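Subject: Re: white wall unit, depth and wall fixing

On the 2nd of the month a list member wrote:

> We are thinking of a white desk with shelves over it for the back room,
> against bare brick. Is the Hutsuliak unit deep enough to work at, and
> what do you do about the wall? Ours is old and crumbles a bit.
> Also, does the glass door rattle?

I can answer most of this. We put one in the Busatton room in January, on the brick side. The ceiling there is white corrugated panel with the pipes run underneath it, so fixing anything from above was out and everything had to go on the brick. 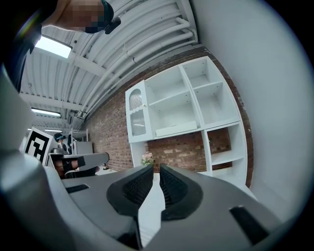

We drilled into the bricks and left the mortar alone. If yours crumbles, test a few spots low down first, where the desk will cover the holes. I used 40 mm screws for the light parts and wished I had gone longer on the cabinet side.

On depth: the desk part is 28 inches on ours. That is enough for a laptop and a notebook, but you lose some of it if you let things collect at the back. We keep a small vase there and not much else. The cubbies on the right have diagonal panels as well as flat ones, so measure anything square before you plan where it goes.
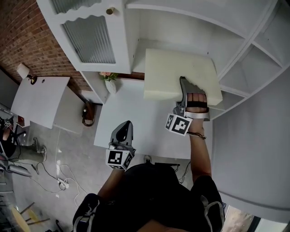
Desk and cubbies, with the foam block and the pink flowers under the cabinet.

The door has not rattled so far. It has a frosted panel and a small round knob, and I put a felt dot on the inside corner the day it went up. Jukar sells a sheet of 40 dots, which will last you years.

One thing I would do differently is the part below the shelves. The side panels carry on down and leave a gap with the brick showing. I like the look, but brick dust comes off the wall there and lands on the desk. A coat of clear masonry sealer before the unit goes up would take care of it — much harder to do afterward. 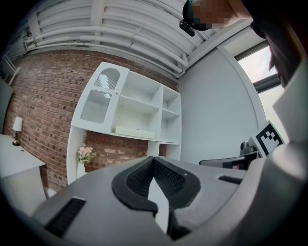

Cabinet and open cubbies against the brick.

If you want the hole spacing I can measure it when I am next in. Has anyone tried the Nendum brackets on old brick? I would like to hear before we do the second wall.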